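Support > Podcast Feeds > Ticket 3896

Opened 1/31/23 by Marit Vik

Episode 102 of our comics show won't play past the trailer talk in the Hidska app. Love the new player otherwise!

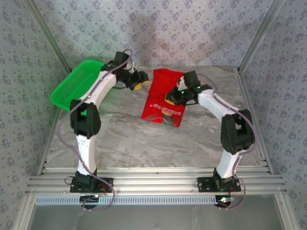 Tried it on 2 phones, same spot both times. Olen plays it fine – so the file is probably okay. 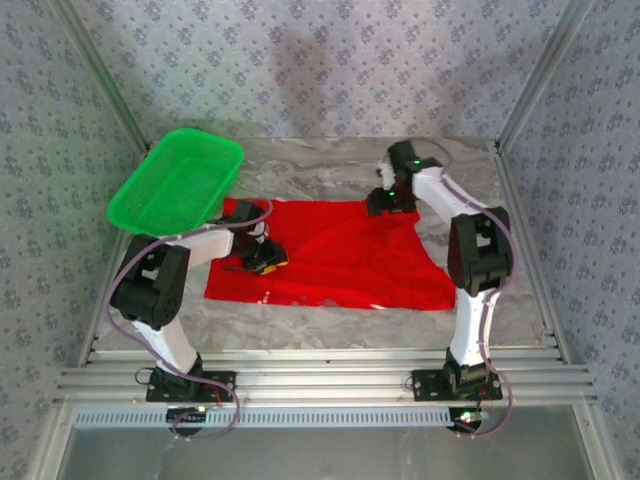 Re-uploaded at a lower bitrate. No change, but chapter art loads now, hooray!
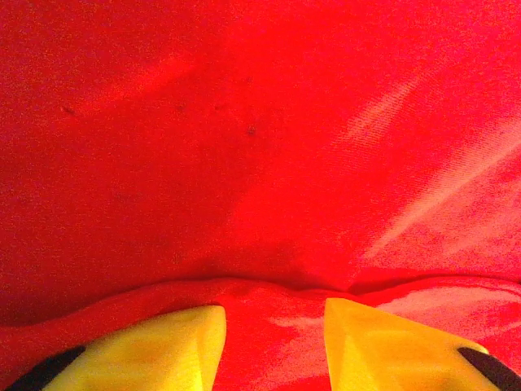 1 min read

Removed the chapter 4 marker and it plays right through. Wonderful! Please keep this open for the marker bug.

2 comments | 4 shares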